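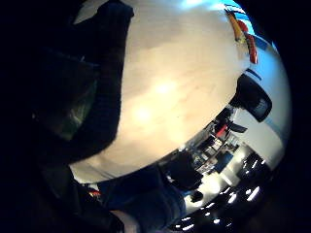 When can I start putting food scraps out?
The first pickup is the second week of February. Scraps go out the night before or by 6:30 in the morning, same day as your regular trash. If the truck missed you, leave the pail where it is and call, they loop back in the afternoon.

Home | Permits | Trash & Yard | Animals & Gardens | Forms | Contact

Backyard Composting and Scrap Pickup in Praston - Your Questions
Posted by Tamara Mihăilă, February
Share 14 | Comments 2

Do I need a permit to compost in my own yard?
Not for one bin or one pile, as long as it's only stuff from your own house and yard. Two bins, still fine. Anything over 100 cubic feet total and you need the yard waste form, same one as before, it's on the Forms page. Turn it in at the Voicu Street office, not the main building. Main building will just send you across.

How far from the fence?
Code doesn't set a distance for small bins. It does say the pile can't touch a shared fence or drain onto somebody else's lot. Most complaints we get are about piles leaned up against a neighbors fence, so leave a gap you can walk through.

What can go in a backyard pile?
Fruit and vegetable peels, coffee grounds, tea leaves, eggshells, dry leaves, grass, shredded paper, plain cardboard torn up small. Straw from a rabbit hutch or coop is OK too.

What can't?
Meat, fish, bones, grease, dairy. Dog and cat waste. Walnut leaves aren't banned but they'll hold things back if you use a lot. Treated lumber sawdust - no, please.

But the pickup program takes meat?
It does. Different process, the pickup loads go to the Pemus site outside town and that runs a lot hotter than anything in a yard. So meat and bones in the pail, fine. In your backyard pile, not fine. Same word on both flyers, we know it's confusing and the next printing will be clearer.

Can renters sign up?
Yes, if your building has four units or less. Bigger buildings go through the owner. There's a letter you can hand your landlord, ask for it at the desk.

My neighbor's pile smells. Who do I call?
Talk to them first if you can. It's usually too much grass and not enough dry stuff, and a bag of leaves sorts it out in a few days. If that goes nowhere call code enforcement and ask for Tudor Costache. He'll want the address and when you noticed it. You don't have to give your name but then we can't call you back.

What happens if I get a notice?
You get ten days to fix it. After that it's a $145 fine, and $375 if it's the same problem again inside a year. Cover the pile, move it, or mix in leaves and call for a recheck before the ten days are up and there's no fine at all. Rechecks are free.

Rats?
Bury scraps in the middle of the pile, keep a lid on, and put hardware cloth under the bin. Chicken wire doesn't work, the holes are too big. If you already see burrows stop adding food until they're gone and only put in leaves.

Is there a class?
Floarea Preda teaches one at the Mimari community garden, Sunday at 2 in the afternoon. No sign up, just come to the side gate. Wear shoes you don't like. If its raining hard she'll move it under the pavilion. Covers starting a pile, leaf mold, and what to do when the thing just sits there and does nothing.

Can I get finished compost from the city?
Starting in spring, bring your own buckets. Screened compost is for residents, limit two buckets a visit, have something with your address on it. Unscreened is first come and has sticks in it. No trailers at the garden, the lane is too narrow, trailers go to Pemus.

Can I use it on vegetables?
Sure, mixed in. Don't plant straight into it. An inch or two on top of the bed, rake it in, water.

Do I have to stop composting in winter?
Keep adding, it will slow down or freeze and pick back up later. Save a few bags of fall leaves somewhere dry, by March you'll want them.

Lost or cracked pail?
Call the desk, first replacement is free. Write your house number on the bottom in marker.

2 Comments

Mircea Husar
Does the ten days include weekends?

Tamara Mihăilă
Yes, calendar days. Will add that above.

Share 14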